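Gripper unit 2, pad swap and re-zero, 11 June 2023

Bench notes, handheld two-finger gripper, table setup with the stacked bowls.
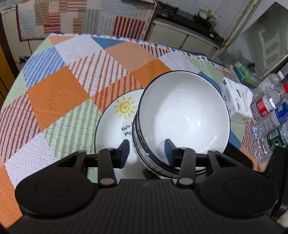

Starting condition

Unit came back at 1,822 cycles on the current pads. Service interval in the Ginier sheet is 3,000, so this is early. Reason for pulling it: closing position drifting on the right finger. Left finger repeats fine. Glazed bowls show it first, the rim slides down the pad before the grip force levels off. The plate under the stack is no use as a test piece, too flat for the fingers to get under.

Checked before taking anything apart:
- Zero reading with fingers fully closed: off by 4 counts, same sign every time.
- Full open: within limits.
- Play at the far joint pins: none on the left. Slight on the right, outer bar only.
- Pivot caps: both seated.
- Pad faces: right one polished near the tip, left one still matte.

Work done

Pulled both pads. Old adhesive on the right had crept toward the tip and left a ridge under the backing. Scraped it with the plastic blade, wiped with alcohol, waited ten minutes. Do not use the metal scraper on these, the November pair still has the gouges.

New pads are the Sokemard cut sheet, navy, same thickness as the old ones by caliper. Fitted both sides even though the left was serviceable. Mixed pads gave a lopsided close last time and cost an afternoon.

Right outer pin: backed it out, cleaned the bore, refitted with a new washer. Play gone by hand. Thread locker on the retaining screw, the blue one. Did not touch the bars or the housings.

Re-zero per the Prarkasis procedure, steps in order: power on with fingers open, close slowly by hand until the pads meet, hold, store zero, open fully, store span. Had to repeat once. First attempt I let go before the store finished and it kept the old value without any warning.

After

Zero offset now 0 over ten closes. Span unchanged. Top bowl of the stack, gripped at the rim, lifted and set back ten times, no slip. Second bowl, same. Rims nest close together so approach angle matters more than pad condition there. Keep the fingers open wide until they are past the near rim, then close.

Open items
- Recheck the right pin after the next 2 sessions. If play is back, the bore is worn and the bar needs replacing.
- One spare pad set left in the Yadav drawer. Reorder.
- Add a line to the sheet about holding until the store finishes.
- Cycle counter reset to zero with the new pads. Old count is written above.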